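Can a machine clear my table yet? (diary, June, a little before midnight)
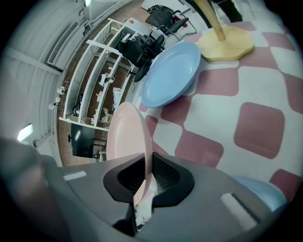
I spent the whole evening reading about chore robots when I should have been doing chores, so there's your answer about my household. It started with an article on whether a machine could take over the dinner dishes, and by the second cup of tea I was deep in the comments, all 194 of them, and half the people there think we'll have a dish robot by Christmas and the other half think it'll never happen. I'm somewhere in the mushy middle. Take a pink plate held up on its edge in a pair of jaws, with a light blue one tipped up right next to it on a checkered tablecloth. I do that kind of thing with a phone tucked under my chin! But a plate is thin and slick and round, and you have to know how hard to squeeze before it slides or cracks, and I couldn't tell you how hard I squeeze. I just do it.

And then the cloth! I keep coming back to the cloth. A bare counter is one thing, but a tablecloth bunches up and scoots, and if you drag a plate across it you bring the salt shaker along for the ride. (I have done this. With guests.)

At work we had a demo of the Clernier arm last month, the one that packs our small boxes, and it was great at it, really great, until a box came down the line with a flap up. Then it stopped and waited for one of us. The sales guy said it could do about 200 boxes an hour, which I believe, as long as they're all the same box. My kitchen has never had 2 of the same anything. My plates came from three different yard sales and my mother.

So I'd say floors, yes. The little Planduria vacuum does ours fine, except for the fringe on the hall rug, which it eats. Laundry folding, no, not for years. Dishes I'd put in between, and I moved them up a notch tonight, from "no way" to "maybe when I'm old." What I'd want is the whole job, though, scraping and stacking and wiping and putting the big bowl back on the high shelf where it belongs. If I have to line everything up for it first, I might as well keep going to the sink.

Anyway the pasta pot is still soaking. Must call about the dryer vent tomorrow, and get more sponges.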